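Shared Workshop Course: Building a Robot Hand
Handout 2, Mounting, Wiring and First Movements
Prepared by Funmilayo Wike, May 2020

Read this before you come to the bench. The first handout covered choosing an arm and printing the adapter plate. From here on I assume that your plate fits, that the arm holds its position under power, and that you have read the section on the stop switch.

1. Mounting the hand

Power the arm down and unplug it at the wall. Set the wrist so that the mounting face is level and at a height you can reach without leaning over the arm. One person holds the hand and a second person starts the screws. Start all of them by hand before tightening any.

Tighten in a cross pattern, a little at a time. The plates we cut in January were soft, and two of them dished when one side was pulled down first. If you can feel a step between the plate and the wrist, take it apart and look for a burr.

The thumb side needs more attention than the fingers. The fingers share one base and keep their spacing. The thumb has its own bracket, and a small error there becomes a large one at the tip. Check it in both end positions, open and closed, before you go on.
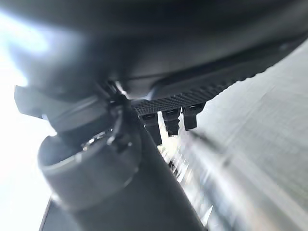
Musa Bashir asks whether the thumb bracket should be glued once it lines up. No. You will have it off again when you change the tendon or the motor. Use a medium threadlocker on the bracket screws, a drop on each, and put a paint mark across the screw head and the bracket so that any turning shows.

2. Wiring

Most of the faults we have had in the workshop were wiring faults, and most of those were at the wrist. A cable that looks fine with the hand at rest can be pulled tight when the wrist turns.

Work in this order:

Plug in the hand cable and leave it untied.
Turn the wrist slowly by hand through its full range, with power off.
Find the position where the cable is shortest of slack and add a finger's width.
Tie the cable on the arm side first, then on the hand side.
Turn the wrist through the full range again.

Do not tie a cable across a moving joint. Do not run a signal wire in the same tie as the motor supply if there is another way to go. On the Stollano board the supply and signal connectors have the same shape, so put tape on one of them and write on the tape.

The supply should be set to the voltage on your motor sheet, with the current limit turned low for the first power-up. If the limit trips with nothing moving, there is a short. Turning the limit up will not cure it.

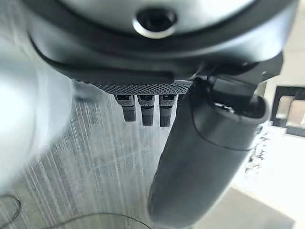

Abimbola Shehu would rather see everyone use braided sleeve from the elbow down and skip the ties. It does make a neater job and it protects the cable from rubbing. The drawback is that you cannot see a damaged wire inside it. If you use sleeve, do the continuity test first and repeat it after the first long run.

3. First movements

Keep the speed limit at 14 percent for the first session. Stand where you can reach the stop switch, and keep hair, cords and sleeves out of the way.

Move one finger at a time, through a quarter of its travel and back. Listen as well as watch. A motor that hums and does not move is stalled, and it will get hot quickly. Write down the reading at each end of travel in the log sheet. These readings become your soft limits.

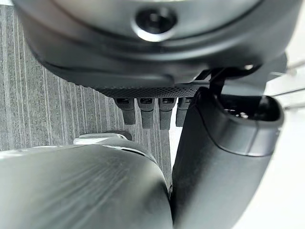

When every finger has been through the short movement, repeat at half travel and then at full travel. Leave the thumb until last. Thumb and fingers can meet if both close together, so until the soft limits are saved, close one with the other fully open.

Then run the cycle test. This is 75 slow open-and-close cycles with nothing in the hand. Stop if you hear a change in the sound. At the end, feel each motor housing with the back of your hand and check the paint marks on the thumb bracket.

4. Before the next meeting

Bring your log sheet with the end readings filled in, and a note of any cycle where you stopped. Save the limits file under your own name in the Weltilier folder. Musa Jibrin has the spare thumb brackets and the threadlocker.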